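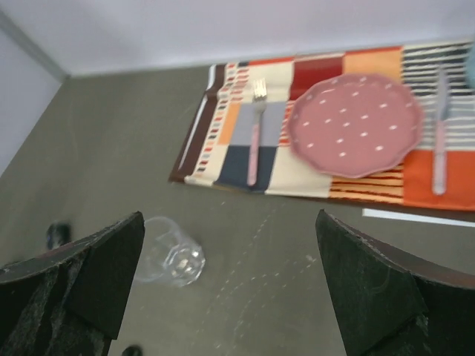
Quick one today, I have to be out the door by 2 and the dryer is still going.

So. The placemats. I said back in June I was going to stop eating over the sink like a raccoon and set the table, every night, even when it's soup, even when it's toast. A placemat, a glass, a plate, done. I've mostly stuck to it. Missed a few. Monday was cereal on the couch, I'm not sorry.

The patchwork ones are the keepers. I went back and forth on them for ages because I thought patchwork would look fussy, like a guest room nobody's allowed to sleep in. But on the gray table it's good. The table needed it. Gray table, white wall, it was starting to feel like a dentist's waiting room in that corner and I'd been trying to fix it with a lamp, then a plant (dead), then a different lamp. Should have started with the placemat. Eight bucks. The second lamp was a lot more than that and it's in the closet now.

I got them from the Danness shop, the one past the tire place, in the bin by the register where they put the things with no matching set. Only 2 left when I got there. Fine by me, I don't have a crowd over. My sister-in-law says you need at least six of anything to have people to dinner. She also owns a fish kettle. We see things differently.

Washing – people asked last time. Cold, gentle, flat to dry. Not the dryer. I put one in the dryer the first week and it came out with a ripple along one side, so now that one goes under the fruit bowl and the better one goes out for meals. If you iron it while it's still a bit damp it lies flatter. I do this maybe one time in five. The rest of the time I put the big Dalisay cookbook on it overnight and that does the job.

Glasses. I've gone down to plain clear ones, thick at the bottom, no pattern, no color. I had a whole shelf of those tall Clondarero ones with the gold line and every single one had lost its gold line in the dishwasher, so they just looked dirty all the time even when they weren't. Gave them away. Kept the short heavy-bottomed kind. They don't tip when you knock the table, and I knock the table constantly, it's in a dumb spot, you come around the corner with the laundry basket and clip it with your hip.

Cloudy glass tip, while I'm on it: white vinegar, soak, rinse hot, dry with a cloth that is NOT a terry towel. Terry leaves fluff. I've been using an old pillowcase cut in four and it's the best cloth in the house. If the cloudiness doesn't shift with vinegar it's probably etched and that's that, it won't come back. I spent a whole evening on one once with baking soda and a toothbrush. No change. Use it for pens.

Where does the glass go? Someone wrote in that I had it on the wrong side. Proper setting is glass on the right, above the knife. I know. I'm left-handed and I eat alone half the week and if I put it on the right I reach across my own plate and get sauce on my sleeve. So it goes left. Off the mat too, on the bare table, as the patchwork has seams and a glass can sit a bit crooked on a seam. When there's company I put it where the book says and everybody's happy.

The table wipes down fine with just a damp cloth, that's the whole routine. I was using a spray from Stustley that was meant to be streak free and it left streaks, so much for that. Warm water, drop of dish soap, second pass with the pillowcase. The bit where the table meets the wall is the pain, crumbs go down there and stay. An old toothbrush or the thin vacuum thing. I also pull the table out now and then and do behind it, and every time I swear I'll do it more often and then I dont.

What I want to do next is napkins. Cloth ones, plain, nothing to fight with the patchwork. I have a fabric remnant that should give me 2 good ones with enough over for a mess-up, and I will need the mess-up. The sewing machine has been making a noise like a stapler so that's first. If anyone knows what the stapler noise is, please tell me, the manual says "consult dealer" and the dealer is a nail salon now.

Also thinking about a runner but I think that's too much. Runner plus mats on a table that size and there'd be no table left to see. Talk me out of it, or into it, comments are open again, the spam thing seems to be fixd.

OK dryer's buzzing. There's a chicken to take out of the freezer and I still haven't found my other shoe. Soup recipe later in the week if I get to it, the one with the barley, a few of you asked and I keep forgetting to write down how much water.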